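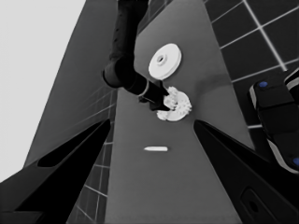 Figure 4. Simulated cell, wrist view. The second arm's gripper is at the white gear; the peg lies on open table between the near fingers.

4.2 Keeping the cell in a known state

Most reports on two-arm assembly say little about how the cell is looked after between runs. We think this hides a good deal. The Saltport cell exists for us mainly as a rendered model, and it is tempting to suppose that a model needs no upkeep. Our own records do not bear this out. Of 41 resets logged in March, 19 left at least one part outside its allowed start area, and the software marked every one of them as good.

The reset routine came with the Sirkness package and was used as supplied. It checks that each part is on the table and that both arms have reported ready. It does not check the gaps between parts, nor whether a finger will meet a neighbouring part on its way down. We had read the claim that such checks are "handled by the planner" and see no reason to accept it.

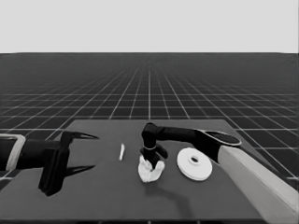 Figure 5. The same cell from the side. One gripper is open and empty; the other is at the crumpled white item, with the disc lying flat to its right.

The side view was added late, after some argument over whether it was worth the extra rendering time. It shows the height of the fingers above the table far better than either wrist view, and we now use it when setting the approach height. Whether it helps the learned controller is another matter. Hsiao settings, which drop this view altogether, gave much the same scores in our hands, and we would not read much into a difference of one or two runs.

Finger offsets were set again every eight resets. The Stullen guide calls this step optional. We doubt that anyone who has compared the commanded and reported gaps over a long session would agree.
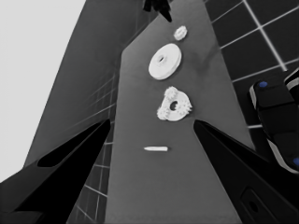

Saltport Cell Group

For the start check we settled on a plain rule: every white part must have clear table on all sides, and no part may touch a finger. The layout in Figure 4 would fail it at the gear. The rule is crude and rejects some layouts that a patient operator could work with. It says nothing about grip quality, and we make no claim that passing it leads to a finished assembly.

Related items
Reset logs for two-arm cells: a short note
Finger offset drift in simulated grippers
Sirkness package, list of known faults
Do side views help? A second look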